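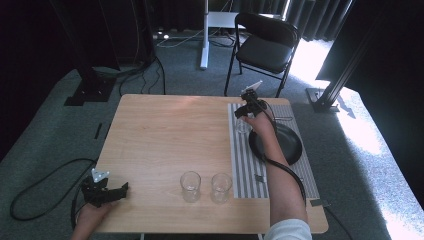 Cloudy film on glasses, rinse aid makes no difference

Posted in Kitchen & Laundry, Cevenstead Home Help

We moved to Hornthorpe in February and everything made of glass now comes out of the dishwasher with a white haze. The machine is the same one we had before and I use the same tablets. I turned the rinse aid up to the highest setting and it didn't help. Normal cycle is 120 degrees. Is this the water or is the dishwasher going bad?

plostness_road

Probably the water. Wipe one glass with white vinegar and let it sit for a few minutes. If the haze comes off, it's mineral deposit. If it stays, the glass is etched and you can't fix that.

For deposit, put 2 cups of vinegar in a bowl on the top rack and run a cycle with no detergent. Then check whether your machine has a salt compartment. Many don't, but if yours does it needs to be filled and set for your area. Also clean the filter, and run the kitchen tap until it's hot before you start a load. 120 is on the low side for tablets in hard water. Mine has a 140 setting and I use that.

Yurt161

just wash them by hand, takes 5 min

gravelpath

Agree with the vinegar test. I'd also stop using tablets and go to powder, so you can change the amount. We have hard water too and needed more than the box said. My sister has soft water and uses almost none. Too much in soft water is what causes the etching. Your water company should list the hardness if you call them.

hollis_b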